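May 20, 2025

Good news for those of us who fuss over grippers! Pranden put out its new handling checklist this morning, and I've already read it twice (it's only 7 pages). The big change is for handheld work: fingertip pads now get looked over every 500 grasps, and any cable going into a box has to be tied first. I like that one a lot. 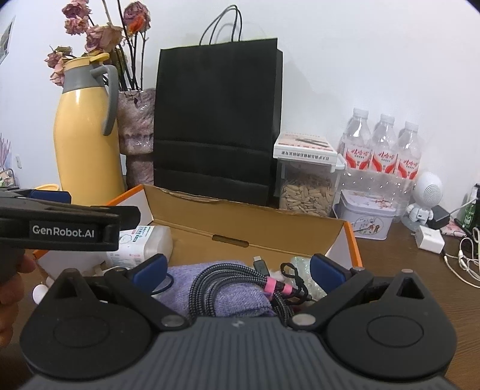
Our crew in Banley starts using the list right away, and the Gamcombe shop joins in September.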